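Looking After a Two-Arm Cell: speaker notes
Hurkmont meetup, evening slot

Hi everybody, thanks for sticking around after the pizza. I'm Nima Amini, and I look after the Terby cell, so if it stops at 7 in the morning my phone is the one that buzzes (I've changed the ringtone twice).

Start with the fingers. They're the cheapest part on the machine and they cause most of my bad mornings! I wipe the inside faces with a dry cloth, then check the little screws by hand. Don't crank on them. They go into plastic, and I've stripped enough of them to have opinions.

Then homing. Both arms go home with the table clear, left one first. After that I put the bottle and the cup out and bring the right arm in slowly, stopping short of the bottle with the fingers open. If the gap looks wrong there, I fix it there. I don't close and hope.

(Pause, next two slides, let people look.)

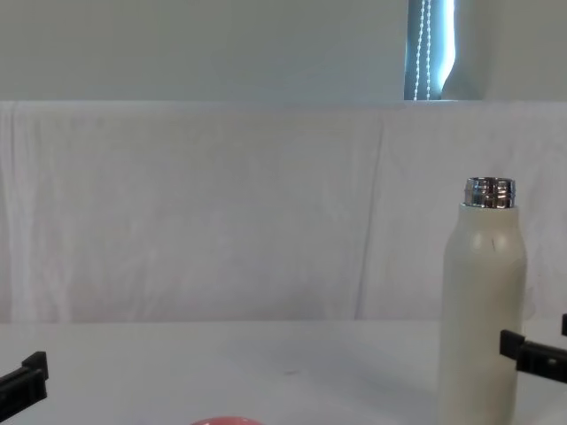
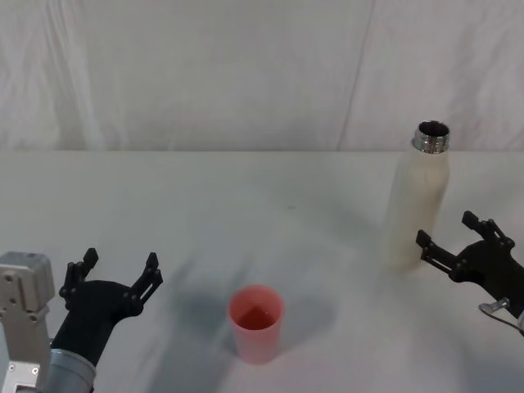

The bottle is over on the right arm's side in both.

How often do you redo the zero on the grippers? Every 2,000 cycles, plus any time a finger has been off, even if you only took it off to clean behind it.

Cables next. Kaisu Valtonen taught me this one at Kuusisto: move the wrist through its whole range by hand, power off, and watch the cable the entire way. You want a lazy loop that never goes tight. We got 3,975 cycles out of our first cable before it started dropping out, and I spent a whole afternoon blaming the software. Ask me about it at the bar.

Backdrop and table: I leave the wrinkles in the cloth alone, but I do clean the tabletop before a long run. Plain water, soft rag, let it dry.

Last bit, the log. Ours is a paper notebook, entry 237 as of this July. Date, what I touched, which arm. Write down the boring stuff too, like "tightened left finger, was fine." I went back to a line like that just last month and found my loose screw.

OK, questions. Spare fingers are on the front table, please pass them back.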